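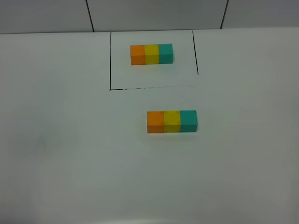
Row task on the bench. Top row is the pattern, bottom row is the copy. Orange, yellow, teal.

Thread on the Mendum draft guidance for reporting tabletop robot trials. I've read all 108 pages so you can spend your bank holiday on something nicer. I have complaints. I also have a couple of grudging compliments, which I'll try to get to before I run out of patience.

Background for anyone new: the draft is meant to give small labs and integrators a shared way of saying "our arm did the task". At the moment everyone says it and everyone means something different. I'm all for fixing that. I'm less sure this document fixes it.

First grumble, section 2. "A task shall be considered complete when the final arrangement matches the reference arrangement." Lovely. Matches how? Same order? Same spacing? Same angle on the table? The word "matches" appears all through the draft and is defined in none of it. I checked the glossary twice.

Take the row task up top. Colour order is the same in both rows and the cubes are side by side in both. I'd pass it. Lucimara Andrade, who reviews trials far more strictly than I do, says she'd want to know whether the copy was supposed to be inside the marked area as well. It's outside the line. The task sheet has to say whether that matters, and the draft never asks for it.

So two sensible people look at the same finished table and one says pass while the other says "depends". You can't compare success rates between labs on that footing. You can barely compare Tuesday with Wednesday.

Which brings me to marked areas. Section 3 says the workspace boundary "should be clearly indicated". Should, mind you. No line width, nothing about what to do when it wears off, nothing about whether the boundary must be closed. Our outline is drawn by hand, the bottom line is patchy, and there's an open corner on the right. Under this wording it complies! I don't think it ought to.

Someone will say a gappy line is fine if it's only there for the humans. Maybe. Then write that down. If any part of the software is using the line, I want to know, and I want to know what it does at the gap.

Second grumble, camera views. The draft asks for "a photograph of the completed task". One. From wherever you like, presumably from whichever side looks best.

I'd ask for a fixed overview plus whatever the arm itself was looking at, both time-stamped, for every trial including the bad ones. Storage is cheap. Jarosław Szulc has been saying this to anyone who'll listen since February and he's right, annoyingly.
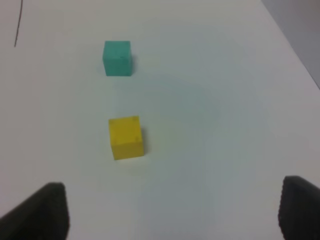

Start conditions are where most trial reports go soft, and the draft gives them half a page. "Objects shall be placed in a representative starting position." Representative of what? Position of the objects relative to the gripper changes the difficulty more than almost anything else you can vary on a plain table. With the yellow cube sitting in line with the gap between the open fingers, nearly square on, a grasp is about as friendly as it gets. Turn it by 40 degrees, or shove it up against the teal one so there's no clear table between them, and you've got a different test with the same name. A report that says "cube picking, 6 out of 6" and leaves that out has told me next to nothing.

I'd settle for three numbers per object: across, along, rotation. Write them down before the trial. If you randomise, publish the range you drew from. None of this needs a new instrument, just somebody with a ruler and the will to be bored for an afternoon.

Third grumble, and this one actually made me cross. Annex B lets you exclude trials affected by "external disturbance". The definition of external disturbance is left to the operator. The operator is the person who wants the number to go up.

I went back through the set Atasura circulated alongside the draft as a worked case. 735 trials attempted, 573 reported. The rest are down as disturbed. No log of what disturbed them. Could be a lorry going past. Could be the arm dropping things. I can't tell, and the draft says I don't need to.

I'm not accusing them of anything. I'd say the same if the missing ones had been mine. An exclusion rule with no log attached will drift in one direction, whoever is holding the pen.

What I'd put in its place:
Every attempt gets a number before it starts.
Every excluded attempt gets one line saying why, written the same day.
Both totals go in the headline result, never one without the other.

Lesia Savchuk points out that the last one will be hated by anybody with a sales team. Yes.

Fair's fair, the compliments. Section 5 on resets is good. It says who resets the objects, how, and that a human nudge during a trial makes it a fail with no discussion. I've been in rooms where that nudge was called "assistance". Glad to see it buried.

The section on lighting is decent too, if short. It asks you to state the light sources and not move them halfway through. I'd add the surface. White matt tables flatter everyone, and bright cubes on a white matt table flatter everyone twice. If your robot is going to work on a scratched steel bench next to a window, I don't much care how it did on white.

And the bit requiring failed trials to be described in words as well as counted. That's a proper improvement on the Clevton template, which has a box for "failures (if any)". If any!

A few replies to things already in my mentions:

No, I don't think this should be law. It's guidance for people stacking blocks. I just want it to be guidance you could fail.

Yes, I know blocks are a toy task. Alcides Llanos makes this point every time and I agree with him every time. If we can't agree what counts as done with three coloured cubes in a row, I don't fancy our chances with a box of mixed bolts.

No, I haven't seen the second draft. Apparently there is one. If "matches" has been defined in it I'll happily delete half of this.

To whoever asked whether small labs can afford all the logging: it's a spreadsheet. We do it in a spreadsheet. The columns are attempt number, start positions, result, excluded y/n, why, initials. Ours is ugly and it works.

Comments go through the form on the Mendum page. Quote the section number or they bin it, which I found out with my first lot. Valquíria Sampaio is collecting joint comments from the Nogueira group if you'd sooner add your name to something than write your own.

I'm sending mine tonight. Sections 2 and 3 and Annex B. If you only have the energy for one, make it Annex B.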